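How to Oil a Maple Board for Shape Blocks

My name is Ehsan Satti and I make wooden boards for play and sorting. Many people ask me how to keep a maple board pale and smooth when plastic blocks are pushed on it every day. I do it in one afternoon, usually on Saturday, and the board rests until morning.

You need: sandpaper, two cotton cloths, clear mineral oil, a soft brush.

Step 1. Take all the blocks away and wipe the board with a cloth that is only a little damp. Wait one hour.

Step 2. Check the seams where the planks are glued. Pass your fingernail along each one. If it catches, the glue is opening and you must repair it before any oil.

Step 3. Sand by hand with the grain – never across it. Be gentle near the front edge, it becomes round very quickly. Brush off the dust.
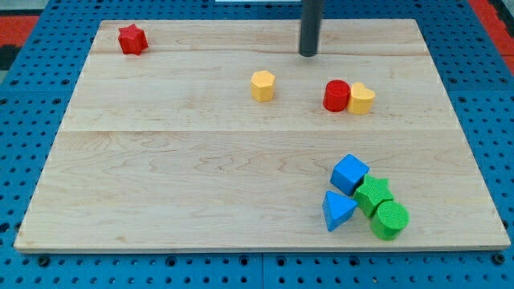 Step 4. Put a small spoon of oil in the middle and spread it with the second cloth. Darker lines in the grain will become stronger, this is normal for maple. Do also the edges and the underside, otherwise the board can bend.

Step 5. After 20 minutes wipe off what did not go in. Leave the board standing on its side overnight.

Wash the blocks in warm water with a little soap and dry them well before you put them back. My friend Kojo Tsikata does the oil every July, but for a board in daily use I prefer 2 times in a year.

Related articles
Gluing planks for a wide board
How to remove crayon from maple
Storing small blocks – bags or boxes?

We use cookies to improve your visit. By continuing you accept our cookie policy.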